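Zidora Surgical Training Center
Minutes of the Equipment Maintenance Meeting, Jul 2, 2025
Subject: Two-arm suturing cell, Bay 3 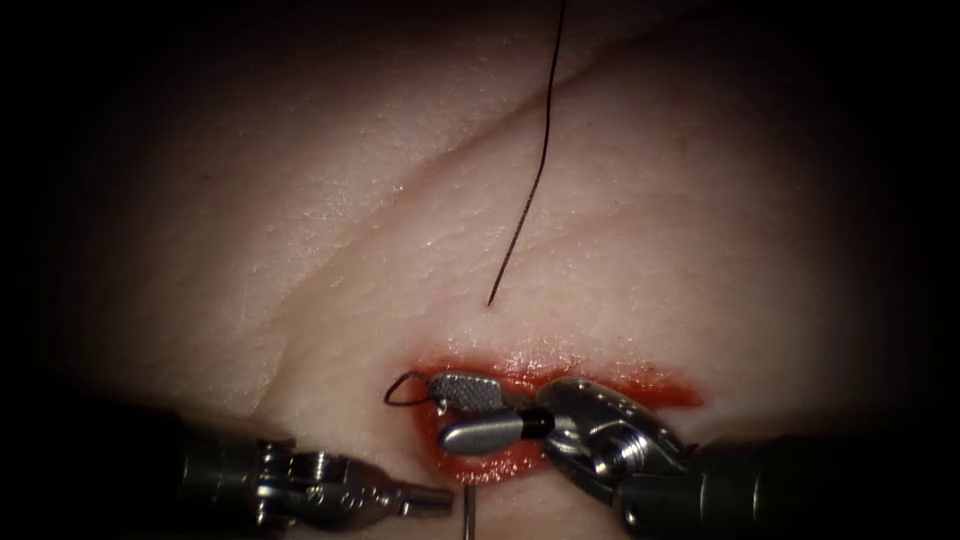 1. Opening and previous minutes

The meeting was called to order by the chair. The minutes of the February meeting were approved with one correction: the service contract for the cell is held with Uteck, and the earlier reference to Vitale under item 4 was struck. Vitale remains the supplier of replacement instruments.

2. Condition of the cell

The maintenance lead reported on the cell used for suturing work on tissue. Both arms passed the startup check at the last inspection. The right arm has run 337 sessions on its present drive unit and the left arm somewhat fewer, its own unit having been exchanged over the winter.

Attention was drawn to the articulated wrists, where the links and pivot pins are exposed to blood and fluid during work in the wound. Residue had been found behind the pulleys of one left instrument after cleaning. The instrument was flushed a second time and returned to use. A second instrument showed slack in the jaw cable and has been set aside for return to Vitale.

The serrated jaws were discussed at some length. Thread slippage had been entered in the log on several occasions, in each case with an instrument near the end of its rated life. The meeting agreed that worn jaws should be withdrawn on the inspector's judgment, whether or not the use counter has run out.

3. Setup and calibration

The camera mount and both arm bases were re-torqued by Uteck. Following that work the calibration was repeated from the beginning — the stored values were not carried over. The left arm required two attempts before its tip position fell within tolerance.

It was noted that the written procedure still calls for a warm-up of 30 minutes, while the controller software supplied by Rinitz now prompts the operator to proceed sooner. Pending written advice from Rinitz, the longer period stands.

The light level was reviewed. The center of the work area is bright and the margins fall off into shadow, which makes the instrument shafts hard to follow near the edges of the view. One member proposed a second lamp. Others were concerned about glare from the polished wrists and the moist tissue surface. The proposal was deferred until a trial can be arranged.

4. Cleaning schedule

The following was adopted:

Instruments to be flushed directly after each session and before the tissue is cleared away.
Wrists to be inspected under magnification, jaws open and jaws closed.
Drapes and sterile adapters to be changed between sessions without exception.
Cable tension to be checked every 6 sessions and entered in the log.

5. Spare parts

Stock of right-side instruments is adequate. Left-side stock is down to 3 and an order was authorized. Spare adapters are on back order from Vitale, with no delivery date given.

6. Actions

Maintenance lead: return the slack instrument to Vitale and place the left-side order.
Cell supervisor: obtain written advice from Rinitz on the warm-up period.
Cell supervisor: arrange the lamp trial with Uteck — to be held outside training hours.
Secretary: circulate the revised cleaning schedule and post a copy in Bay 3.

7. Other business

The request to relocate the log terminal closer to the console was approved, subject to cable length.

There being no further business, the meeting was adjourned.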